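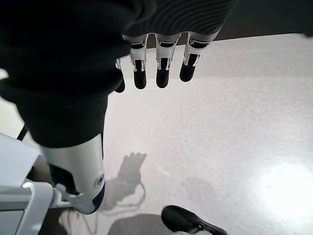

Pale speckled floor, east hall, Birier building.

Ticket 2810: Floor finish dull after scheduled cleaning
Opened: 15 Feb 2020
Assigned to: Ertuğrul Kozan, Facilities Support
Status: Pending tenant confirmation

The tenant reports that the floor in the east hall has a dull film following the change of cleaning product from Omov to Zuvinen. The film returns within 2 days of each wash. The tenant requests that the previous product be restored.

Dispenser checked. The unit was set to the ratio used for Omov, which is stronger than the Zuvinen label permits. Setting corrected. Old solution drained and lines flushed for 12 minutes.

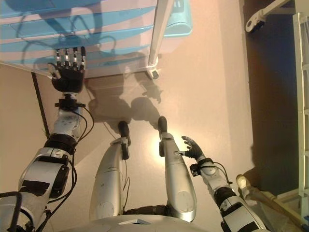
Residue from an overly strong solution must be removed before the new ratio can be judged. Two clear-water rinses were ordered for the full hall, with pads changed between passes. On a pale beige floor such as this one, film is difficult to detect from standing height, and inspection is to be made at a low angle with a hand lamp. The supplier, Parsa, advises that up to 47 square yards be rinsed per pad.

Polishing is suspended until the tenant replies. If the film returns, the ticket will be referred to Parsa for a product test.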